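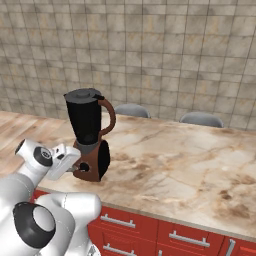
Section 4: Moving your contacts, messages and photos to the Falau phone

Read this section before you erase or return your old phone. The transfer uses the Niltevero Move app, which is already installed on the Falau. On the old phone you download it from the app store.

Before you start

Charge both phones to at least half. Connect them to the same Wi-Fi network and turn on Bluetooth on each. Check the free space on the Falau under Settings > Storage. The base model has 240 GB available to the user, less any updates installed since May.

If your old phone is a Maltimia with a physical keyboard, update it to the last available version of its software first. Older versions do not show the pairing screen.

Transferring over Wi-Fi

1. On the Falau, open Niltevero Move and tap Receive.

2. On the old phone, open the same app and tap Send. Allow access to contacts, messages and files when asked.

3. Wait for a pairing code to show on the Falau. Type it into the old phone. The code expires after 600 seconds. If it runs out, tap New Code.

4. Choose what to copy. Contacts, Call History and Calendar are checked by default. Messages and Photos are not.

5. Tap Start. Leave both screens on and keep the phones in the same room.

6. When the Falau shows Transfer Complete, tap Review and look through the list of skipped items.

Note: Text messages are copied in batches of 1000. The counter stops for a short time between batches. Do not close the app while it is paused.

Caution: Do not take calls on the old phone during step 5. An incoming call can drop the connection, and the batch in progress has to be sent again.

What is not copied

Ringtones bought through a carrier, saved Wi-Fi passwords and work email accounts stay on the old phone. Work accounts have to be added again by your company's administrator. Keyboard shortcuts from Maltimia phones are copied but turned off — go to Settings > Keyboard > Imported Shortcuts to turn them on one at a time.

Moving your SIM card

1. Turn off both phones.

2. Push the tray tool into the small hole on the left side of the Falau and pull the tray out.

3. Set the card in the tray with the gold contacts facing down. Slide the tray in until it is flush.

4. Turn on the Falau and enter your SIM PIN if you use one.

Customers on the Yeoh network need to send the word MOVE to 1959 from the Falau before picture messages will work. Restart the phone when the reply comes in.

If the transfer stops

Error W2: the phones are on different networks. Check for a guest network on your router.

Error W5: the Falau is out of space. Uncheck Photos, finish the transfer, and copy the photos by cable as described in Section 5.

Any other code: write it down, restart both phones and begin again at step 1. Items already copied are not duplicated.

Section revised by Kalkidan Feyisa, Niltevero Device Support.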